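Textiles and Everyday Life
Week 2 handout: Why denim is blue on the outside

Welcome back! Last week we got as far as the loom, and a few of you stayed behind to ask about twill, so we'll pick up there and then move on to my favorite part of the course, indigo.

Twill first. In a plain weave each crosswise thread goes over one and under one. In denim it usually goes under two or three and over one, and every new row shifts the pattern over by a thread. Those shifts add up to the slanting lines you can feel with a fingernail. Try it on whatever you're wearing!

Now the color. In classic denim only the lengthwise threads (the warp) are dyed. The crosswise threads (the weft) stay white or close to it. Most of the warp sits on the face of the cloth, so the outside looks blue and the inside looks pale. Turn up a cuff and there it is.

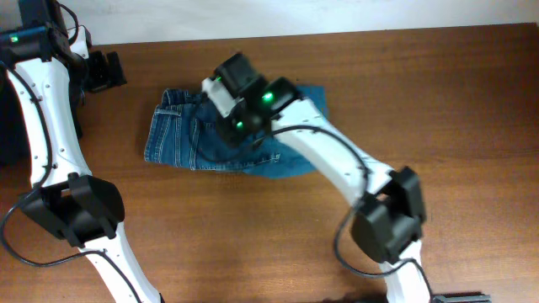 Fig. 1. Blue denim jeans, folded.

Indigo is a wonderfully stubborn dye. It won't dissolve in plain water, so the dyer has to change it chemically into a form that will. In the vat the liquid is a yellowish green. The yarn goes in, comes out greenish, and then turns blue as the air gets to it (I have watched this dozens of times and I still grin). For a deeper shade you dip again, and again.

Rope-dyed yarn often keeps a white core, with the blue sitting in a ring near the surface. As the surface wears away, the white shows through. That's where faded knees come from, and the pale lines behind them too.

Words to know: warp, weft, twill, vat, ring dyeing, selvage.

Reading for next time: Hamish Niven's chapter on the Karent dye houses, pages 200 to 214. He gets a bit lost in the vat recipes, but stay with him, the part on the Dunilis ledgers is terrific.

To bring: one scrap of worn denim and a hand lens if you own one. We'll pull threads apart and look for the white core.

Questions about the reading go to Ruairi Forsyth in room 106.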